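Re: Flustora live set, January

> Does anyone have the whole Pistomside show? My copy
> quits 14 minutes in, right in the middle of the slow one.

I've got it, all 100 minutes, and the slow one is gorgeous -- she holds that last note forever! The bass is muddy for the first 6 minutes, then it clears up.
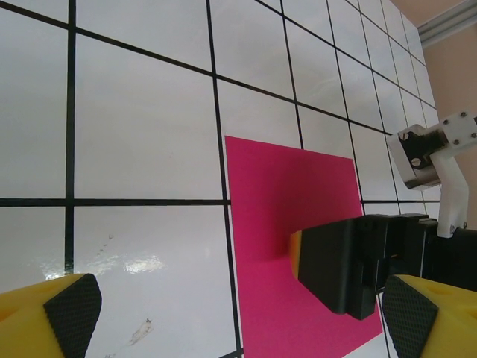

Magenta paper on the white table

I'll put the files up tonight (522 MB, sorry). Does anybody know if the Jastport gig got taped too? I'd trade my Hollenstein bootleg for it in a heartbeat.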